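Care and Arrangement of Shared Worktables

Last updated: September

The following recommendations apply to the large tables in the Gallegos building that are used by more than one person during the day. They replace the earlier sheet kept at the Stindent front desk. Questions may be directed to Manju Rajput.

Before work begins

The middle of the table should be left open at the start of each session. Items already on the table may be moved toward one corner, where they can be reached without leaning across the work. Items that do not belong to the session should be returned to the shelf and not set on a chair or on the floor.

Wipe the surface with a soft cloth, slightly damp, working from the far side toward the near edge. A second, dry cloth should follow at once. Paper towels are acceptable for crumbs and eraser dust but tend to leave lint on a brown top, where it shows more than it would on a pale one.

Scuffs and smudges

A brown tabletop in regular use will collect faint scuffs and darker smudges, mostly toward the middle. Smudges should be tried first with warm water and a drop of dish soap. If a mark remains after two attempts, leave it and report it. Scouring pads, powdered cleaners and nail polish remover are not to be used on any table, including the older ones in the back hall. Scuffs that can be seen but not felt with a fingertip need no treatment. 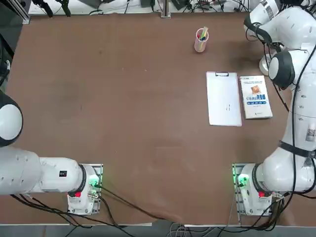 Faustino Mendoza writes that a plain white eraser, rubbed lightly and in one direction, has taken off dark marks that soap would not move, and asks that it be added to the list. It has been added. The eraser should be clean, and it should be tried first near a corner. Colored erasers can leave a streak of their own and should be avoided.

Polish is applied twice a year by the building staff. Users are asked not to bring polish or wax from home, as layers of different products become sticky and hold dust. The Flultia cream in the supply closet is meant for the wooden chairs only.

Paper goods and clipboards

Booklets, forms and clipboards should be kept together in one part of the table - side by side, with a finger's width between them. Stacking a clipboard on top of a booklet bends the cover and hides the booklet from the next person who needs it. All clipboards should face the same way, so that the clips line up when they are put back in the rack.

Clips should be closed gently. A clip that is allowed to snap will in time loosen at the hinge. Loose clips may be left in the Jenditz tray for repair. The building owns 127 clipboards, and most of those withdrawn from use have failed at the clip.

Printed booklets should be kept away from any cloth that is still damp. Where a booklet has a glossy cover, fingerprints can be removed with a dry cotton cloth.

Pens and pen cups

One pen cup per table is sufficient. It should stand near the paper goods and well back from the edge, where a sleeve will not catch it. A round cup is best emptied and wiped inside once a month. Dust and pencil shavings settle at the bottom and transfer to the barrels of the pens.

No cup should hold more than 7 pens. Pens that skip should be tested on scrap paper and discarded if they do not recover - returning a dry pen to the cup only passes the difficulty to someone else. Pencils are stored point up.

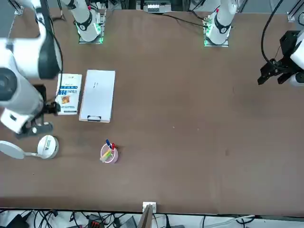

Clipboard and pen cup on a shared table.

At the end of the session

Please allow 5 minutes for clearing. Clipboards go to the rack first, then booklets, then pens. The table is wiped last. Used cloths belong in the covered bin by the sink and should not be folded back into the clean pile, even when they look unused.

Cloths are washed without fabric softener, which leaves a film that smears on the next wiping. Replacement cloths may be requested from room 159 before noon.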